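I was on demo 123 when Cathal Foley messaged to ask if I was still in the room. Not a real room, mind you. I was on my couch in Gudton with the headset on and cold noodles in my lap, and the room lived on a server at Sedine, wood floor and scuffed walls and all.

"Still here," I typed. "Me and the little red guy."

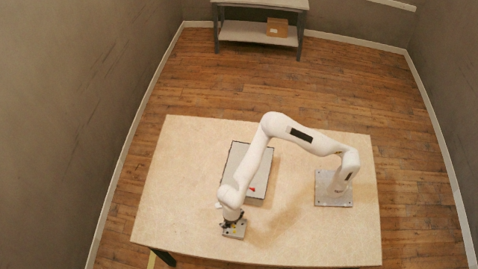

The arm over the small plate, red piece still in the tray.

They paid by the demo, 10 cents over what Flondora paid, and all you had to do was steer. Reach, close, lift, let go, save. The learner watched every one and tried to work out what I meant by it. Cathal wanted 800 by morning (he always wanted 800 by morning!) and he wanted them messy, with pauses and second thoughts, the way a person moves.

So I gave him messy. I dithered. I went down into the little gray box with the fingers nearly shut and just stayed there a while, thinking about my sister and whether I should call her. 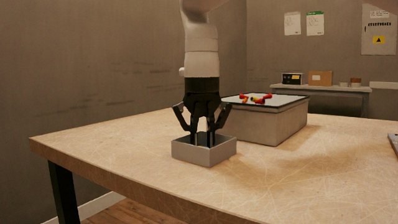
Then I backed out, hit save, and went to get a fork.

When I came back there was a new line in the log. Ramasamy, the overnight build, had run its first try on its own. I played it back. It reached down toward the box, nice and smooth, and then it stopped. It hung there for 30 seconds, same as I had, and I swear I felt my face go hot.

"Is that a bug?" Cathal wrote.

I looked at my phone on the arm of the couch.

"Give it a minute," I typed, and I called her.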